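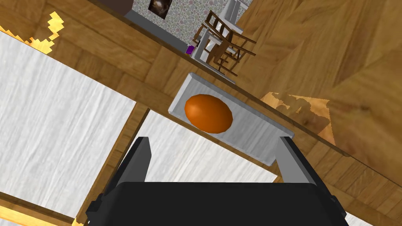 Home Arm Build, handout 7
Gripper tuning in sim, before you touch the real one
Notes: Nouhaila Bouzid, Stistcombe shared workshop

Read before the session. If you missed handout 6 (wiring the wrist) get it from the folder, none of it is repeated here.

Where we are

Arm is bolted down. Wrist turns. Gripper opens and closes on the bench supply but nobody has a grip setting they trust. Tonight is all sim. Real arm stays off, key stays in the drawer.

We use the Birevel kitchen file. It has a counter, a tray, some furniture and one smooth orange egg-shaped thing to pick up. Don't swap the object. Everybody on the same one or we can't compare.

Camera rides on the wrist, so the room tilts when the wrist rolls. You get used to it. Don't "fix" the camera, fix the wrist angle if you want a level view.

Start position

Fingers wide open. Object out past the gap, nothing touching. If a finger is already against it at the start, reset. Bad start = bad log.

Check the offset. In the starter file the object sits a bit left of the middle of the gap. Left that way on purpose. Your script has to center on it first, then go forward. Going straight in means one finger gets there early and pushes.

Settings for the first run

Step delay: 19 ms
Close limit: 500 (encoder counts, not a force!)
Speed: slow. Leave it on slow.
Wrist roll: whatever the file loads with

Last group mixed up counts and force and we had a long evening. The Bralex board only knows position. It will keep closing on anything until it reaches the number you gave it or the current trips. So pick the number with care and work down in small steps.

Order of work

1. Load file, save a copy under your own name
2. Center
3. Approach, stop with the object between the fingers
4. Close
5. Hold still, look at the wrist view
6. Lift only after 5
7. Save log

Step 5 gets skipped every time. Please don't. Look for the round top of the object between the two inner faces. You won't see the bottom half from this camera, the gripper body is in the way, so for height you need the side camera or the z readout.

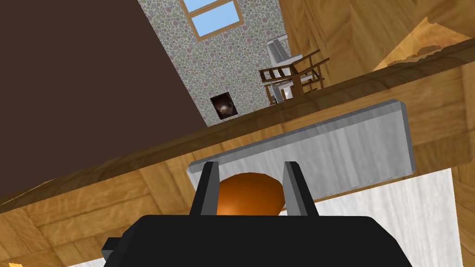

Fig. 2. Wrist view, object between the fingers. Lower half hidden by the gripper body.

Reading that view

Looks held. Could still be just sitting there. Contact flags in the log are the only thing that counts, both need to be on at the same time. One flag = you are pushing, not gripping. Back off, recenter, go again.

Also watch what is behind the object. The tips overlap the edge of the gray slab in Fig. 2. Overlap on screen is not a collison. But check clearance in the readout anyway, on the real build a fingertip into a hard edge will strip the Radwan gears and we have no spares untill October.

Common trouble

Object rolls off: approach too fast, or not centered.
Object pops up out of the fingers: gripping too low or too high. It's rounded, you want the widest part.
Fingers buzz after closing: close limit too tight, open it a little.
Log stops at line 3,111: buffer full. Known bug. Restart the logger, keep the first part.

For next time

Bring your log on a stick, plus the close limit you ended up with. Print your finger pads if you haven't, rubber faces are in the box by the drill press. Pads go on with the long screws, short ones pull out.

Anybody with a clean lift and both flags on can book the real arm. Sheet is on the door.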